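Cutting and Conditioning Stems for a Tall Vase

20th April
By the Varma workroom
Filed under: How-To > Flowers > Arranging

Tall arrangements usually fail at the stem. A rose that droops on the second day has generally drawn air into the cut end, and topping up the vase will not clear the blockage. Recut the stem.

Fill the sink or a deep bucket with lukewarm water. Hold the stem end under the surface and remove 4 cm at an angle with a sharp knife. Scissors crush the tissue and should be kept for ribbon. Strip all foliage that would sit below the waterline.

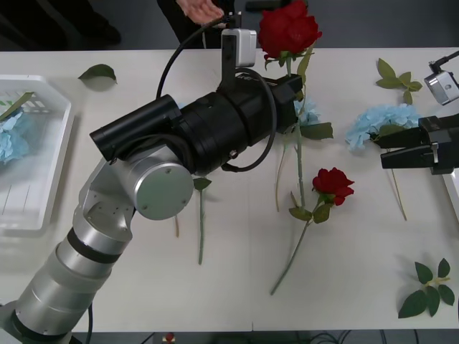 Red rose, upright at the table.

Stand the cut stems in 700 mL of clean water, in a cool room out of direct sun, until the heads are firm. Wrap soft-necked roses in newspaper to just above the bloom so that the neck sets straight. Change the water if it turns cloudy.

Artificial greenery can share the vase if its wire core is kept dry. Most plastic stems are moulded over steel, and a cut end left in water will rust and discolour the vase. Seal it with a dab of hot glue, let it cool, then bend side branches to shape before placing. Set the greenery first and thread the roses through it.

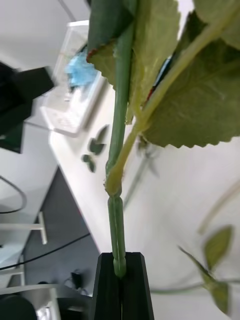
A reader wrote in to say that hot glue had peeled off her stems within a fortnight, and that two coats of clear nail varnish had lasted much longer. Varnish is suitable if each coat dries fully. Trim any burr from the wire before the first coat.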